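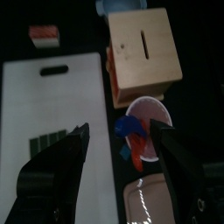
The white board, the green strips and the wooden box with the slot in the top.

I have been meaning to write about the kitchen drawer clear-out since May, and every time I sat down to do it I ended up back in the kitchen with another drawer open, so please forgive me if this wanders about a bit. It began with the big white cutting board. We've had it longer than we've had the flat, and it has never properly fitted anywhere. It's too tall for the cupboard under the sink and too wide for the gap by the fridge, so for years it has leaned against the tiles and slid down with a terrible clap whenever the washing machine gets going (always when I'm on the phone to my mother, too).

The one thing I will say for it is that it has a long handle slot at the top, so you can get your whole hand through when you carry it. My friend Eylül Çınar has been telling me for ages to hang it up by that slot and be done with it, and I kept saying yes, yes, I will, and then putting the kettle on. Well, I've finally bought a hook. I haven't put the hook up yet, but it's in the house, and I'm counting that as progress.

In the meantime the board has become my sorting tray. I lay it flat and use it to put things on while I decide about them, and I can't recommend this enough if you're a ditherer like me! The white makes every little thing stand out, and when you need the table for supper you can pick the whole lot up and move it. Do walk slowly, though. I lost a very nice button down the back of the radiator by being in a hurry.

The dark green strips have been on and off that board all month. They live together, side by side in a row, and I like the look of them so much that I keep moving them from place to place and finding reasons to keep them. My rule for the clear-out was supposed to be that anything without a job had to go, and I'm afraid the strips have survived three rounds of it on colour alone. It's a lovely deep green, the sort my grandmother would have wanted for a coat. I did offer them to Nermin Kılıçarslan downstairs, who is always making something, and she turned them over a few times and said they were nice but she had enough bits of her own, thank you. Fair enough. I've seen her hallway.

Then there's the wooden box, the one with the narrow slot in the top. I've become very fond of it. The wood is pale, and there's a strip of orangey red down one side that cheers it up no end. We've had long conversations in this house about what ought to go in it. I said loose change, obviously. My husband said it would be full of bus tickets by the end of the week, and he was thinking of himself there. In the end we settled on change after all, with a promise that it stays shut until we want a treat, and I'm not allowed to shake it to see how we're doing. There are a few little dark specks on the top and I did have a go at them with a damp cloth, then stopped, because I'd only make a patch and then the patch would bother me more.

What else? The small block with the red stripes across the top, which gets pushed up past the end of the board every time and comes back every time. I tried it on the windowsill for a day and it looked lost. It's happier in with everything else. And the cup, of course, because there is always a cup on the go when I'm tidying. I have my tea, I move two things, I have some more tea, and then it's gone four and I've spent a very pleasant afternoon making not much difference to anything.

The drawers themselves are better, though, I promise. The top one opens all the way now, and I found the good scissors, the spare key for the bicycle and a birthday card I'd bought for Tarık Yüksel and never sent. I've posted it to him with a note saying it was for whichever birthday he liked. The second drawer is string, mostly, and candles, and I've decided to leave that until the weather turns and I've an excuse to stay in.

If any of you have hung a heavy board on a kitchen wall, do tell me in the comments what sort of plug you used, as our walls are crumbly and I've already been warned off doing it with the little ones that came in the packet.

Recent posts
Soup for two, with too many leeks
Yu-na's bean pots, one summer on
A hallway shelf, and the argument about the hallway shelf
What I keep in the button tin
The 129 bus to the seaside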